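3 min read

Bench layout notes, teaching lab. Tip box to the left, tube rack to the right, dark bench top.

Conicals go in the rack capped. Set the rack down before loading it.
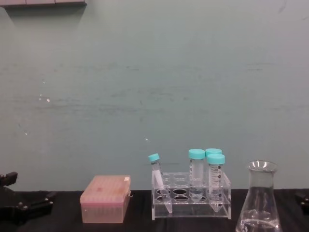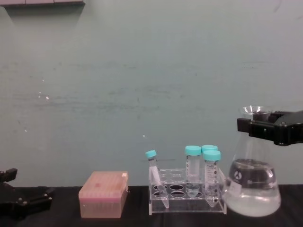 Four tubes with blue-green caps, acrylic rack, pink tip box.

Do conical tubes need a rack at all if they're capped?
They do. A conical bottom won't stand on a flat bench, and a rolling tube is hard to read.

Labels next. I use Shaikh tape, 2 strips per tube.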